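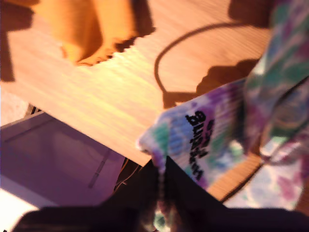
A machine would never be any good with laundry, my aunt told me the whole way to Preltemville, and she told me again in the parking lot. She had done laundry for a family of seven. She knew what a sock could do to a person.

I didn't care. I had been waiting for the Drakley open day since the flyer went up at the library, and I would have walked there in the rain to see a robot arm do anything at all, even wave. We got to the old Skov building just before the doors opened, and there was already a line down the steps. A kid in front of us was wearing a cardboard box with bottle caps glued to it. I wished I had thought of that.

Inside they gave us paper badges with numbers in place of names. Mine was 693. My aunt put hers in her purse.

The tour began upstairs with a talk, and the talk was good, but I'll be fair and say I remember very little of it. I was trying to see past the speaker through the door, where something was humming. It would hum and stop, hum a bit higher and stop again. My aunt heard it too. "Sounds like my mixer," she whispered, and I could tell she was starting to get interested, because she was proud of that mixer.

Then they took us through in small groups. The robot was called Grikix. I had expected a big orange thing behind a fence, like the ones that build cars, and here was this black arm working over a wooden table, a table you could eat breakfast at! Its gripper came down very slowly and closed on a corner of a flowery cloth bag. It let go. It came down again a little to the left.

"What's it doing?" asked the kid in the box.

"Making up its mind," said the engineer. She had a pencil in her hair and another one in her hand, and I don't think she knew about the first. She told us cloth was the hardest thing they had ever worked with. A brick is the same brick every time you pick it up, she said, but a bag is a new shape each time you breathe on it.

My aunt nodded at that. She had been saying the same thing about fitted sheets for 40 years.
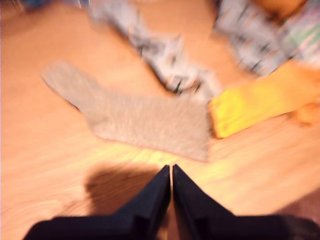
2. Socks

After the bag, they moved on to socks, and the whole group squeezed closer. I have been to ball games that were quieter. Every time the fingers went down toward the wood somebody said "Go on, go on," and every time they came up with nothing everybody groaned, and then we all laughed at ourselves for groaning.

The engineer let us ask whatever we liked. Did it know left from right? (It did.) Did it know what a sock was? She had to think about that one. She said it knew where the edges were, and that it had seen plenty of socks, and past that she wouldn't want to promise anything.

"It's going in from the wrong side," said my aunt.

I wanted to crawl under the table. But the engineer turned around with her pencil ready and asked her which side was the right one.

"The cuff," my aunt said. "You always go for the cuff. You take it by the toe and the whole thing rolls up on you."

"Would you show me?"

So my aunt handed me her purse. They stopped the arm first, and the engineer pressed a red button and said "stopped" out loud, and a man at the back said "stopped" too, which I thought was wonderful – I have said it to the toaster every morning since. My aunt stepped over the yellow line on the floor and picked up a sock by the cuff, pinched between two fingers, and let it hang. She did it again, slower. She showed how her thumb slid in under the edge before it closed. I had watched her do that all my life and never once seen the thumb.

The engineer had her do it 9 times. She wrote something after each one. Then my aunt came back over the line and took her purse, and her ears were pink.

"Stay for the next run if you like," the engineer told us. "It may not help. We'll try it anyway."

Our group was supposed to go on to the cafeteria for juice. The box kid went for juice. We stayed put, and I got a spot at the side of the table, low down, so close I could see the little screws on the arm, 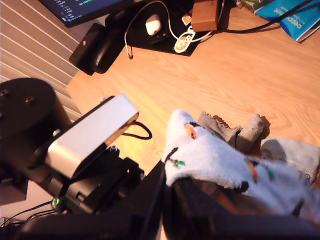
and I could hear it much better from there. What had sounded like a mixer from the next room was really a lot of small sounds, one for each joint, taking turns. The engineer typed for a while. Somebody said "going" and somebody else said "going" back.

Grikix went in for the cuff. It missed by the width of a finger and closed on air, and my aunt said "Lower, honey," before she could stop herself. The second try it caught a fold and lost it. On try 4 the fingers slid in under the edge, shut, and lifted, and there was a sock, hanging straight down off the end of a robot as neat as if it were on a clothesline.

I screamed. I'm not ashamed of it. The man at the back was clapping, and the engineer had dropped one pencil and was feeling around in her hair for the other, and my aunt was holding my arm hard enough to leave marks.

Grikix held the sock up for a moment. Then it carried it across the table and set it down, gently, in a heap.

"Well," said my aunt. "Now we have to talk about folding."

They are having another open day in April. She has already been in touch with the engineer, and there is a laundry basket waiting by our front door with a fitted sheet in it.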